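Lurnow District Planning Kit, by Hsu
Reviewed 30/05/2020

I have wanted a decent set of massing blocks ever since we started going to the public meetings about the Floltatora rail yards, where they keep putting up slides of towers and parks and a big transit plaza, and I keep coming home unable to picture any of it. So when the Lurnow kit came down to $65 I finally gave in, and I've been happily moving little office buildings back and forth ever since!

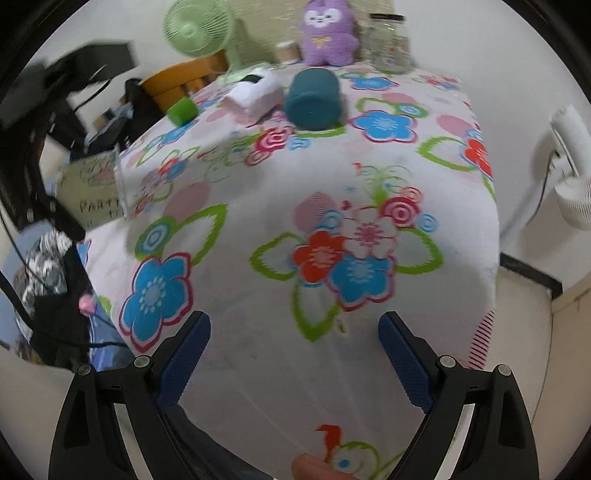
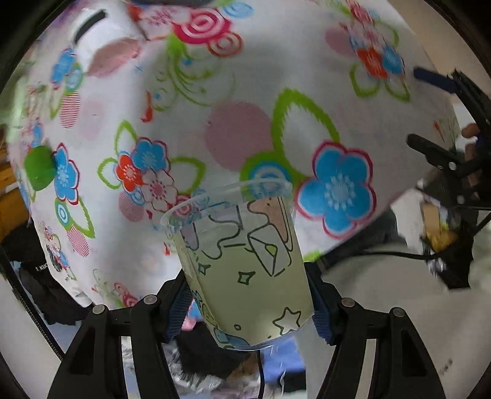

A comment on my last post asked whether a kit like this can really tell you anything a good map can't, and added that most of the arguments at Floltatora are over shadows and walking distance anyway, so why not just print the plan and use a ruler?

Fair question, and for walking distance I'd say yes, go ahead and use the ruler. But shadows are where the blocks won me over. Everything is at 1:1,000, so a block as tall as my thumbnail is wide is a pretty serious building, and once you set a desk lamp down low on the south side you see very quickly which streets are going to be gloomy in November. I moved the two tallest towers to the north side of the plaza (the official plan has them on the south) and the whole middle of the district opened up. I may bring that to the next meeting, if I can work out how to carry it.

The blocks come in 4 colors, one each for housing, offices, shops and public buildings, and the colors are easy to tell apart even in the evening. Parks are flat green felt you cut yourself. Streets and rail lines are a sort of sticky tape, and I'm sorry to say the tape is the weak spot. It does straight avenues very nicely, but ask it to follow a curving metro line and it puckers and lifts, and by the next morning mine had let go of the board on every bend. I ended up buying a roll from Rulus, which is thinner and stays put, though it only comes in gray.

The booklet is short and friendly and could have been twice as long. There's a lovely page on where to put a station entrance, and then hardly a word on how much parking or school space a district needs, which in my experience is what people shout about. The storage tray is fine once you learn how the lid goes.

I'd still buy it again at this price. At full price I would wait for Hsu to fix the tape. If you've tried the larger Lurnow set with the riverfront pieces, please write and tell me whether the bridges stand up by themselves.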